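Home > Student Projects > Surface Care
Shares: 43 | Comments: 2

Skernham Workshop Course: Cleaning Shared Tabletops

3. Method

Tables in the Herico study room were wiped once in the morning and once in the afternoon. Each pass used a folded cloth and 2 sprays of cleaner. Strokes followed the long side of the table, then crossed it.

4. Results

Streaks were judged by eye under the ceiling lights. Cotton cloths left lint on 600 mm tables and on the wider 900 mm ones. Microfiber left less. Pressure mattered more than the amount of cleaner.

5. Hand position

Uneven pressure was the main source of missed strips. Wiping with the fingertips alone left a band at each turn. The hand should lie flat on the cloth with the fingers spread, as on the dark cloth used on the white top, and the other hand can rest palm down near the table's edge. Glare on a pale surface helps in checking for streaks. 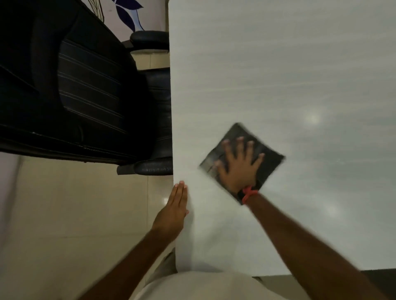 Related reports
Shahbazi Shelf Study
Reloto Floor Mat Wear Test

This site uses cookies. Accept | Settings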